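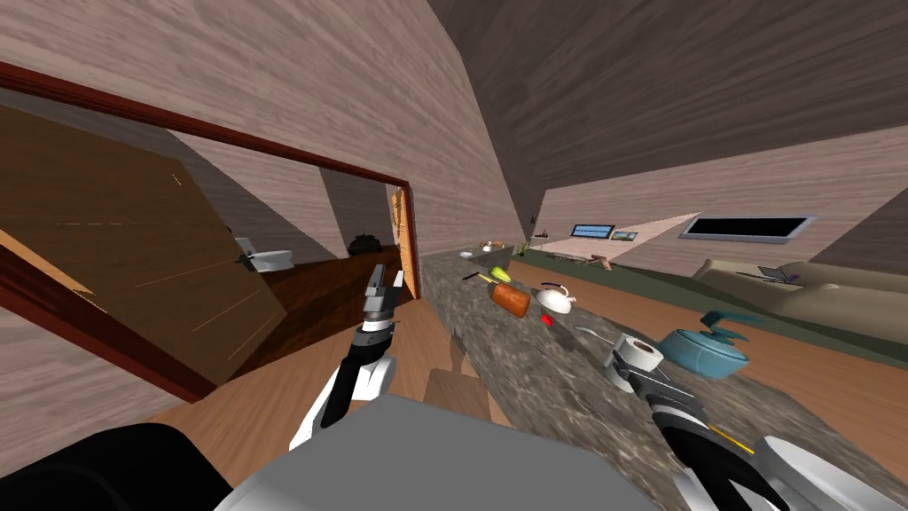 Odette Varrick
Test lead, simulation bench, Ekville

Thursday, started 8:40

Working through the house rules for counter scenes in sim. The draft we inherited from Chisholm has 13 rules and half of them overlap. Aim for today is to get it down to something a new operator can read before their first session.

Scene is the long stone counter with the open living area behind it. Right gripper is up against the white roll, left arm is idle and pointing at the ceiling in front of the doorway. Teal pot is hard up on the other side of the roll. I keep coming back to this layout when I get stuck on wording, as most of the rules come up in it.

Rule on approach. Old text: "Approach the target from a safe direction." No use to anyone. New text: before closing the fingers, the operator names the nearest object that is not the target and says which side of the gripper it is on. For the roll the answer is the pot. Tried saying it aloud while driving and it slows me down a bit at the start of each pick. I can live with that.

Rule on the idle arm. Chisholm wants it parked at home position for any single-arm task. Monda leave it wherever the last task ended. I've written: idle arm stays clear of the counter edge, gripper empty, and does not move until the working arm has released and backed off. Home position is preferred but not required. Monda's runs would otherwise all be marked down for something that makes no difference to the pick.

Rule on lids. Anything with a lid is treated as though the lid is loose, whatever the asset file says. Applies to the pot. No lifting by the lid or the handle over it until we have settled whether lid and body are one piece in the Kisteck asset pack. Asked them, no answer yet.

Rule on the thin stuff. Pencils, sticks, small utensils. The yellow one between the right arm and the bowl is easy to forget about when you are looking at the roll. Old rule said to clear the workspace first. A real kitchen bench will not be cleared, so clearing it here teaches us nothing. Changed to: leave it, and log any contact with it as a contact even if it doesn't move. Expect complaints.

Rule on contact logging. Three grades: touch, shift, topple. Dropped the fourth grade ("graze") because two reviewers never gave the same answer on it. Topple ends the run. Shift does not, but the reviewer notes which object.

10:15. Went back over the review set with the new grades. It has 2,000 runs in it and I am not doing all of them by hand, so I pulled a small batch from the counter scenes only. Of those, 9 changed grade under the new wording. All but one went from graze to touch, as expected. The odd one was logged clean and I'd call it a shift. Flagged it for a second look.

Rule on rooms outside the task. There is a bathroom through the doorway with the toilet in view, and a sofa and laptop over on the living side. Someone at Monda asked if these should be stripped out to save render time. I say no. The cameras on a real robot will see through doors. But nothing past the counter is a valid target unless the task sheet names it, and an operator who drives off toward it stops the run.

Lunch.

1:30. Privacy note, which belongs in here and wasn't. Sim homes have no one's belongings in them but the same operators will move over to real homes later. So the habit gets written in now: don't zoom, don't pan around a bathroom, don't read screens. Put it near the top.

Count after merging is 9 rules. Fits one page at a readable size. Still open:

- speed limit near the counter edge. Chisholm's figure is for their old arm. Left blank for now.
- who can override a stop. I've put "reviewer only".
- whether the release check applies to round things that can roll once let go. I think yes.

Printed a copy and taped it beside the Ekville bench. Old one is in the recycling.

Last updated: Thursday, 4:05 pm

Shares 4 | Comments 3

Comments

bench2_ops
The naming rule is fine for one neighbour. What do we say when there are things on both sides?

O. Varrick
Name both, closest first. I'll add it to the wording.

monda_review
Can live with the idle arm rule. Please put graze back, we have a whole column for it.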